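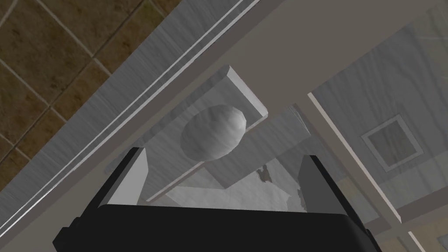
Ismail Bouazza
Posted Nov 9, 2025

ok quick writeup from the Mamier open day before I forget it all. Got there late, parking was a mess, missed the welcome talk. Went straight to the sim room because that's what I came for.

So they had the kitchen sim up on the big screen, view from the gripper looking down. Gray counter, brown tile floor, fingers open over this gray slab thing with a pale egg shaped object on it and a crumpled white sheet right by it. The task they gave visitors was pick up the oval, leave the sheet alone. You get a controller and 6 minutes. I got it on my third go. Harder than it looks, you have no real feel for depth and the black housing eats the whole bottom of your view.

Guy running it said the policy gets it 91 times out of 100 in sim. Real arm was in the next hall behind a rope, line was 50 people deep so I skipped it. Regret that a bit.

Anyone else go?

skenen_fan

Went in the morning. 91 in sim means nothing to me. What's the number on the real arm? I asked twice and got "we're still collecting." Come on.

Naciri

to be fair they did say sim day on the flyer. the hall with the arm was a bonus

also what IS the oval thing. we were arguing in the car the whole way home. I say egg, my brother says lid

Ismail Bouazza

No idea lol. Staff just called it "the object". Has a wood grain look to it if you get close to the screen, so does half the kitchen. I'd go with lid but wouldn't bet on it.

Naciri

wood-look egg then. done

flodatix_dan

Disagree with skenen_fan. Sim number is useful if they keep the same test from one build to the next, you can tell when something broke. We do that at Flodatix and it catches plenty. It just shouldnt be on a poster by the door in giant type.

skenen_fan

That's my whole complaint though?? It WAS on the poster. Families walking in think the thing works in a kitchen 91 percent of the time.

flodatix_dan

ok yeah fair on the poster. Still think you're being hard on them, free event, free coffee

quietgears

Did anybody try the cloth task in the afternoon? They switched it over after lunch. You had to pinch the white sheet and lift it. I was awful. Fingers went straight through a fold and the sheet started jittering all over the place, had to reset. The lady said soft stuff is the part they're least happy with. Liked her, straight answers.

Ismail Bouazza

Missed that, dang. Was it paper or cloth? On my run I couldnt tell

quietgears

She called it cloth. Moved more like paper if you ask me

Naciri

how long did you guys wait for the real arm. I gave up at 55 minutes

skenen_fan

Same wait. It did two picks then they stopped for a restart and the line just sat there. Second pick was nice — slow but nice.

Ismail Bouazza

ok now I really regret skipping it. Does anyone know if the slides from the welcome talk are going up? Emailed them, nothing yet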